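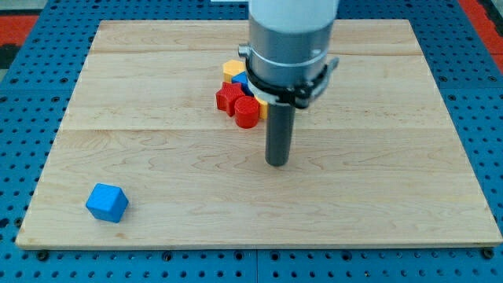 Open Water Skills, Session 5: Cold Water and What It Does to Sensible People
Posted in August by Sun-ja Kang
14 comments | 37 shares

You have all now read the chapter on thermal protection, or have at least carried it to class and home again. These notes cover what the chapter leaves out. Bring them on Tuesday, in a plastic sleeve if you value them.

1. Where the heat goes

Water takes heat out of you far faster than air does at the same temperature. A quarry at 45 degrees Fahrenheit looks exactly like a quarry at 70, and students tend to judge by looks. Read the thermometer. Read it again at depth, where the thermocline keeps its own opinion. At Hasbridge you can drop through it in a couple of kicks, and you will know when you have, as your forehead will start a conversation with you.

Write down the bottom temperature in your log. "Cold" is not a temperature. Neither is "very cold," which I received on four logs last term, or the drawing of a penguin.

2. Wetsuit or drysuit

A wetsuit works by holding a thin layer of water against you. If it flushes every time you bend, you are wearing a costume. Check the neck, wrists and ankles, and check the zipper flap before somebody else has to.

A drysuit keeps the water out and puts you in charge of a second air space. It squeezes on the way down, so add a little gas. It expands on the way up, so vent early and keep the valve at the high point. Gas in the feet is the classic beginner's error: tuck, roll, get your head up, vent. We will practice this in the pool until it is boring. Nobody goes to the quarry in a drysuit without the pool session, including those of you who have "used one before, on vacation."

The school suits are Trovetti, in the usual sizes. The two Breathnach suits have new neck seals and are tight. Use the talc from the crate. Take off earrings and watches first.

3. Regulators

Gas cools as it expands through the first stage. In near-freezing water that can ice things up, and the usual result is a free flow, meaning lots of bubbles and a gauge that falls while you watch it. To make this less likely:

- don't breathe from the regulator on the surface in freezing air
- don't press the purge button for fun
- don't inflate your suit and BCD at the same moment
- breathe slowly, even if the thermocline has been rude

If it happens anyway, signal your buddy, go to the alternate air source, and end the dive. The drill is on page 90 of the manual. Learn it well enough that you could do it with numb hands, which is how you will be doing it.

4. When to stop

Shivering that won't quit means the dive is over. So does fumbling with a clip you normally manage. The trouble with cold is that it makes you slow and also makes you quite content about being slow, so watch your buddy and let your buddy watch you. Any diver can call any dive for any reason. No speeches required.

Afterward: out of the wind, wet things off, hat on, warm sweet drink. A diver who is confused, slurring, or has stopped shivering without warming up needs emergency help, lying flat and handled gently. Don't walk them to the parking lot.

For Tuesday: plan a two-dive day at Hasbridge with a surface interval, turn pressures and a bail-out point. Show the arithmetic. Iida Pitkänen will check weights at the pool. She will take lead off most of you.

Comments

Orvokki Heinonen
Is the talc all right for the latex seals? I was told the scented kind wrecks them.

Sun-ja Kang
Unscented only. The crate has the right stuff. Leave the lavender at home.

Impi Ruotsalainen
My gloves are the Adava 5 mm ones and I can't work the inflator in them at all. Do I go thinner or keep practicing?

Iida Pitkänen
Bring them to the pool and we'll see. Could be they're just a size too big.

Impi Mäkelä
I would like it noted that the penguin was to scale.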